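We use cookies to improve your experience. Accept all | Manage preferences

Teaching by demonstration: your questions
4 min read

Do I really just show the robot what to do?

That's how the brochures put it. In our trials at Bulstead, someone steered the Uteck arm through a mug-clearing task 50 times before anyone thought the results worth discussing. You are programming by repetition, and the labour has to come from somebody.

Is guiding it by hand better than remote control?

Depends who you ask. Kevser Tekin prefers pushing the arm by hand, as she can feel when it's about to hit the bench. Marit Westerberg likes the remote handles — her hands stay out of the camera's view. I've used both and found both tiring.

What does the robot see while I'm steering?

Whatever the wrist camera sees, which may be less than you'd hope. Up close, one mug can fill most of the view. You know the thing has a handle and a base. The recording has whatever happened to be facing the lens. 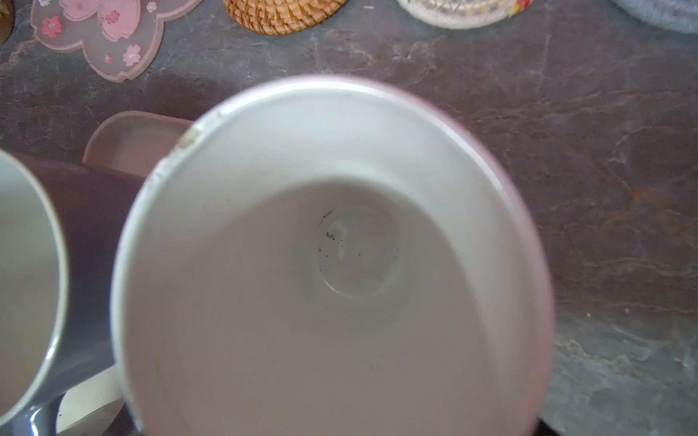 Wrist camera over a pink mug, with a purple one alongside.

Will it cope with mugs it hasn't been shown?

Sometimes. Ask the vendor which colours, benches and lighting were in the training set, then test with something that wasn't. Hüsnü Yaman did this with two mugs from his own kitchen and the success rate dropped smartly.

Can it tell a dirty mug from a clean one?

Only if your demonstrations make that distinction, and ours didn't. A few dark specks in the bottom mean nothing to a system that has only been shown how to grab a rim.

We've been quoted 2,000 demonstrations. Is that normal?

I'd want to know who is doing them and who throws out the bad ones. Şükran Avcı reviews ours and rejects plenty, mostly for hesitating over the handle. A large number in a proposal tells you very little about quality.

Should we buy one?

Borrow one first, and have your own staff run it for a full shift.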